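Flirow

Flirow is a mailing list program for small organisations, developed by Zeltura. It was first written by Ilídio Guerreiro to send a members' bulletin and was later extended to handle bounced messages and unsubscribe requests.

Bounce handling

The program sorts returned mail into two groups. A hard bounce, such as a message sent to a closed account, puts the address on the suppression list at once. A soft bounce, such as a full mailbox, is recorded and the message is tried again. After 3 soft bounces in 30 days the address is also suppressed. List owners can change both values.

Suppression list

Addresses on the suppression list stay in the contact database but receive no mail. They can be restored one at a time by an administrator. Importing a contact file does not restore them, and skipped addresses are written to a log.

Pinheiro

Pinheiro is the add-on used to merge duplicate contacts. It compares addresses without regard to capital letters and keeps the older record.

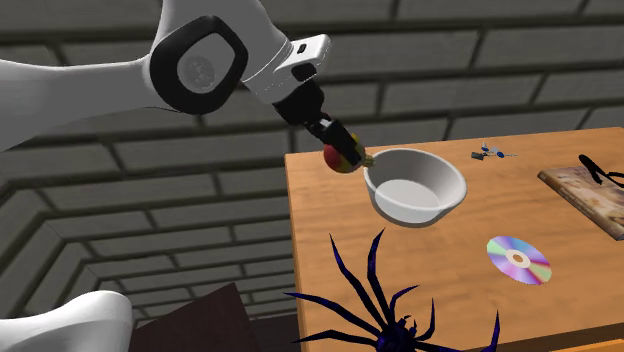 Cluditz, August

The current release accepts import files of up to 1,786 rows. Larger files have to be split before upload. The manual lists 151 error codes, most of them for imports.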